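Course: Sleep and Daily Life
Handout for week 5: Why we become sleepy
Prepared by Halima Dauda

Please read these pages before our meeting on Monday. You do not need any knowledge of biology.

Last week we spoke about the stages of sleep. Today the topic is the feeling of sleepiness itself. Researchers often describe it with 2 processes that work side by side.

The first process is called sleep pressure. During the hours we are awake, a substance named adenosine collects in the brain, and we feel more and more tired. When we sleep, the level goes down again. Coffee does not remove adenosine. The caffeine takes its place at the receptors for some hours, so the signal of tiredness is weaker.

The second process is the body clock. It has a rhythm of near 24 hours and it is set mostly by light, above all the light of the morning. The clock explains why a person who stayed awake the whole night can feel more awake at nine in the morning than at five.

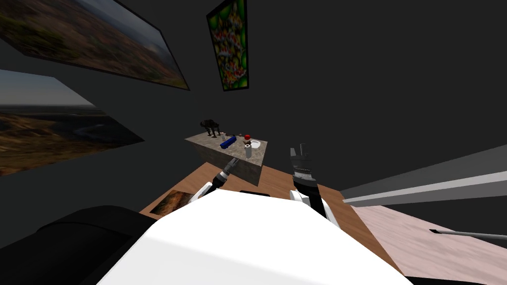 Why do many people feel sleepy after lunch?

The body clock has a small dip in the early afternoon. A heavy meal can make it stronger, but the dip comes also to people who did not eat.

Naps use this dip. A short nap of 20 minutes is usually easy to wake from. After a longer one many people feel heavy and confused for a while, and this state has the name sleep inertia. A late nap also lowers the sleep pressure, so it can be difficult to fall asleep in the evening.

Words to know: adenosine, receptor, body clock, sleep inertia.

Homework: keep the sleep diary for five days. Write when you went to bed, when you woke up, and every cup of coffee or tea with the hour. Then write a short text, not over 200 words, about one thing in your diary that you did not expect. Bring it on paper.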